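Cloth-folding project moves into second stage at Dedside

A small robotics firm has started the second stage of a project to teach a robot arm how to handle household linen, and is looking for more people to help run it.

Zondenum, which rents the upper floor of the old Barreto building in Dedside, began recording folding sessions in May. Operators guide a robot arm by hand control while it picks up, folds and puts down towels, face cloths and tea towels. Each attempt is saved and later used to train software that is meant to do the same job on its own.

The company wants 3,000 usable attempts before it trains the next version of the software, which it calls Gultesora. Project lead Albertina Rebelo said the first stage had covered only flat, thin cloths in plain colours.

"Those went well enough, but people don't own a drawer full of identical white squares," Rebelo said. "We need thick ones, fuzzy ones, stripes, edging, things that have been through the wash a lot. The software only learns from what we show it."

Cloth is harder for a robot than a box or a cup because it changes shape every time it is touched. A fold that starts a centimetre off at the corner can end up well out of line at the far side. Thick fabric also tends to spring back once the gripper lets go.
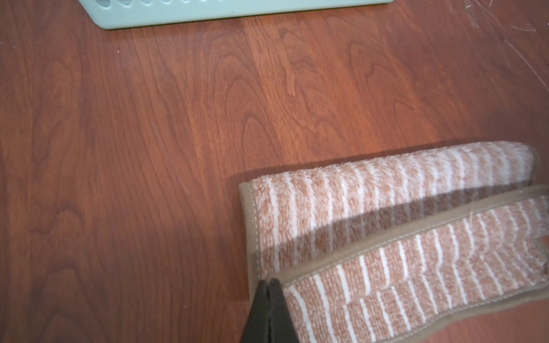
The gripper at the folded edge of a striped microfibre cloth during work on the Dedside project.

Operators work in pairs, with one at the controls and the other resetting the cloth between attempts. A shift lasts two hours, with a break halfway. There are five work areas, and the items on them are changed during the day so the software doesn't come to depend on one layout. Baskets and other household items are left out beside the cloths for the same reason.

The arm carries a small camera near the gripper, and its recordings are stored with the movements of the arm. Attempts that go wrong are kept as well. They are labelled separately, and some are followed by a recording of the operator fixing the fold from where it was left.

Araceli Iglesias, who trains new operators, said most people could guide the arm through a simple fold by the end of their first shift. Picking up a single layer takes longer to learn.

"You want to grab the top layer and you get both, or you get none," she said. "With the fluffy ones you have to go in lower than you'd think. And slow down. Everyone goes too fast at the start, then they wonder why the cloth has slid across the surface."

Iglesias checks a sample of recordings from every shift. Those with long pauses, or where the arm blocks the view of the cloth for most of the fold, are usually dropped. Operators are paid by the hour and not by the number of attempts they finish, a change made after the first stage, when Rebelo said some of the folding had become rushed.

The company has 16 operators and plans to add an evening shift if it can find enough people. No technical background is needed. Applicants are asked to do a short paid trial, and left-handed people are encouraged to apply, as most of the folds recorded so far have been led from the right.

Zondenum has not set a date for a product. Rebelo said the software could finish a half fold on thin cloth without help, but was not yet reliable with thicker fabric or with anything folded more than once. Fitted sheets are not part of this stage.

The next training session for new operators will be held on Monday at the Dedside office. Sign-up forms are available at the front desk on the ground floor.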